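Washing and Storing Quilted Bedding
Olwood Home Notes, 21 Jul 2019

Check the care label before washing. Most quilted comforters with polyester fill can be machine washed. Down, wool and silk fills need their own cycle or a dry cleaner.

Washing
Use a front-loading machine with enough room for the comforter to turn freely. A crowded drum leaves detergent in the stitching lines. Set the water to cool and the spin to medium. Use half the normal amount of liquid detergent and add a second rinse. Fabric softener coats the fill and reduces loft.

Drying
Tumble on low with 3 clean tennis balls. Stop the dryer every 20 minutes, pull the comforter out, shake it and turn it over. Press the thick spots between two fingers to check for damp clumps. Allow over 3 hours for a queen size. Corners dry last.

Folding
Clear and sweep a piece of floor larger than the comforter. Lay it flat and smooth the edges outward. Fold in thirds lengthwise, then roll from the foot end, keeping light pressure on the roll. Sheets and covers are folded separately.

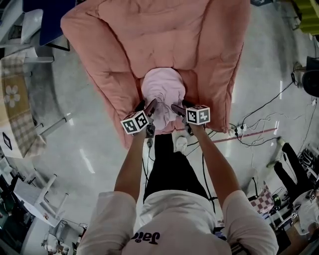 Storage
Use a cotton bag or an old pillowcase. Sealed plastic holds moisture, and vacuum bags flatten the fill if left closed past one season. Bedding put away in May should be aired for a day before use. Keep shelves dry and away from outside walls.

Small repairs
Close open seams before the next wash. Use polyester thread and a short running stitch, and follow the original needle holes.

Notes by Nhàn Hồ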